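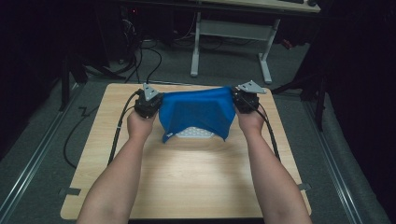

### 4.2 Drying practices and the handling of household linen

The diaries kept by participating households recorded 1494 separate drying events over the study period. An event was defined as the placing of one or more washed items in a drying position, whether on an outdoor line, an indoor airer, a radiator, a door or a banister. Tumble drying was recorded but is treated separately in Section 4.4, as the ownership of machines differed so strongly between the two districts that a joint account would have told us more about tenure than about habit.

Outdoor drying was more common in Borside than in Vetness throughout the study. The housing stock explains a good part of this. Most Borside dwellings in the sample are terraced houses with a rear yard, and many still have the iron hooks to which lines were once fixed across the back lane. In Vetness the sample was drawn mainly from flats above the ground floor, where leases commonly forbid the hanging of washing from balconies or windows. Several tenants stated that they had never read the clause in question but assumed that it existed. Others dried on the balcony after dark and brought the washing in before the morning. We had not foreseen this practice, and the diary form, which offered only "morning", "afternoon" and "evening", recorded it poorly.

The choice between line and airer was seldom made once and for all. Households moved between them according to the weather, the size of the load and the hour at which the wash finished. Spin speed also played a part. Households using a spin speed of 600 tended to leave heavy items over the bath before moving them elsewhere, and this first stage was often left out of the diary because participants did not regard it as drying. Herath raised the same difficulty in the pilot interviews, where the word "drying" was understood by some respondents to begin only when an item had stopped dripping. The wording of the form was changed before the main study – though not, in our present view, by enough.

Large flat items deserve separate notice. Sheets, tablecloths and towels make up a modest share of the items washed but a large share of the space taken up, and it was around these that most of the disputes reported in the interviews arose. In shared houses a single double sheet could occupy the whole of an airer for an evening. Participants dealt with this by folding the sheet in half or in quarters, which saved space and lengthened the drying time, or by hanging it over an internal door, which several landlords had asked them not to do.

The way in which an item is held before it is hung also affects the result. A cloth pinched at its two upper corners sags between them and its lower edge may drape unevenly, as in Figure 6. Participants who pegged items by the corners alone described a similar curve along the top edge, which in their accounts remained after drying and had to be ironed out. Those who folded the upper edge over the line reported less ironing but complained of a crease across the middle. Munshi's distinction between "drying for use" and "drying for the cupboard" is helpful at this point. Tea towels and cleaning cloths were nearly always dried for use, and few participants expressed any view on how they should hang. Bed linen was dried for the cupboard, and views were firm.

These views were in most cases inherited. Participants who pegged shirts by the hem had been taught to do so, and those who pegged them by the shoulder had been taught that as well. Only 14 participants reported having changed their method in adult life, and the reason most often given was a move to a home without outdoor space. Pruller found the opposite in her rural sample, where changes of method followed the purchase of a new washing machine. The two findings are not necessarily in conflict, as access to outdoor space hardly varied in her study.

A seasonal effect was expected and was found, although it was weaker than the pilot had suggested. The move indoors began in September in both districts and was complete sooner in Vetness. Friday was the most common day for bed linen in Borside; no such pattern was visible in Vetness, where washing was spread more evenly across the week.

**Figure 6.** Cloth suspended by its two upper corners, showing gentle folds across the middle and an uneven lower edge.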